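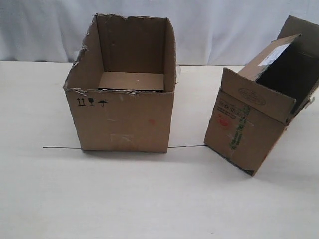 Getting used boxes ready for storage

Most boxes can do a second turn in the loft if you check them over first. Clear a table and work on two at a time.

Look at the rim. If the flaps have gone and the edge is ragged, trim it level with a sharp knife and use the box as an open tray on a shelf. Don't stack anything on top of it. A box that still has its flaps is better kept for things that need a lid.

Next, deal with old labels. Tip the box on its side so the panel lies within easy reach, then peel slowly from one corner. If the paper tears, stick a new label straight over it. 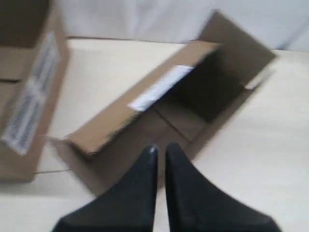 Iona Yule writes that she leaves the old label on and crosses out the address with a thick marker, as peeling took the top layer of card off on her last move. That works too, but cover any barcode if the box might be posted again.

Check the base last. Press along the middle seam, and if it gives, run 2 strips of tape along it and one across. A loose sheet of card laid flat inside helps with heavy books. Keep each box under 8 kilos. 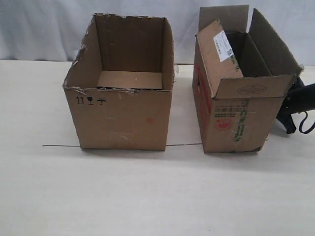

Photo: Magnus Menzies / Arnard

Arrows, a glass or an umbrella printed on the front refer to the first contents. Cross them out if they no longer apply, and write the new contents on two sides.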